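Brellus Homes - kitchen and bath repair program
Progress update to Ondel Fund, through April

Vivek, quick one, full numbers come with the next claim.

Where we are: 301 households on the list now, intake closed for the spring. Plumbing first, then floors, then anything cosmetic. Two crews running full time, third one starts when the van is back from the shop.

Spend to date is on plan except for fittings. Tsai put their prices up in March and we'd only locked in the first order. Shortfall is $1,567 so far. Would like to move that over from the paint line, which is underspent - need your OK in writing before we do it.

Delays: permits, mostly. The county office went down to mornings only and three jobs sat waiting with the walls open. Not great for the families. We paid for laundry and a few meals out of the hardship pot, reciepts are in the shared folder.

Lumum Street block is the big one for the summer. Shared stack, old pipe all the way down, landlord has finally signed. Surveyor wants the basement looked at again before we price it. I'd hold off announcing anything until then.

Tenant feedback - forms coming back slow. People like the evening slots, dont like the short notice. We now call the day before and again in the morning.

Still need from you: the paint line decision, the new claim template, and whether the site visit is still happening in person.

Vivek Pathak has the old template if yours is the same one, ignore if so.

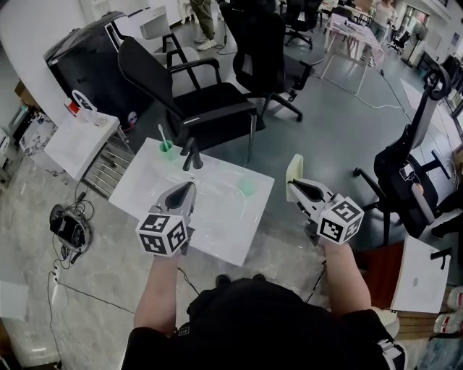 White sink basin with black faucet.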